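Path Tips: Living With a Path-Sweeping Robot (and Getting Your Money's Worth) 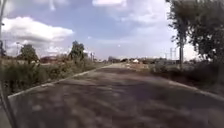 Looking down the long stretch, with sun and tree shade all over the asphalt.

I've had the Trevach path robot on trial since last July, and so many of you have written in about it that I'm putting all my tips in one place. It's the Celtach kit version, meaning the rover, the brush head and the charging dock come in one box and you bolt them together on the garage floor. Allow a whole afternoon! I didn't, and I was tightening the last bolts by flashlight.

Before the first run
Walk the route yourself with a bucket and a pair of loppers. Anything that hangs over the curb will get bumped, and the robot will stop and sulk until you come and get it. I trim the verge back a hand's width on both sides. Weeds that stay behind the curb can stay, as far as I'm concerned.

Teach it the route by pushing it along with the handle. Keep to a slow walk and don't zigzag, or it'll learn the zigzag (mine had a lovely wobble by the mailbox for two weeks).

Sun and shade
My biggest gripe. Dappled shade under big trees confused the older software, and it kept braking for dark patches as if they were holes. The spring update is much better. If yours still does it, go into Settings, pick Surface, and choose Mixed Light. I also send it out on a cloudy morning when I can. Wipe the lens first with a soft cloth and plain water, no glass cleaner.

Curbs
A clean, straight curb is the best friend this thing has. It follows one beautifully. Where mine had dirt and grass creeping over the edge, I ran a flat spade along it and swept up after. Worth doing by hand once, even if you never buy a robot.

Brushes
Sarmiento makes a stiffer brush that fits the same hub, and I like it better for wet leaves. It's too rough for painted surfaces, though. Change either kind when the bristles start to splay. Pull string and hair off the axle after every run, a seam ripper is perfect for this.

Battery
Mine does 3,000 feet on a charge with the standard brush, less with the stiff one. Bring the battery indoors in cold weather.

The service plan
Cloltley does the servicing, and the yearly plan is $200. I paid it, and they swapped a noisy wheel motor without any fuss. If you're handy and have a short path, I'd skip it and put the money toward spare brushes.

Next up I'm trying the snow blade, so send me your questions about that one!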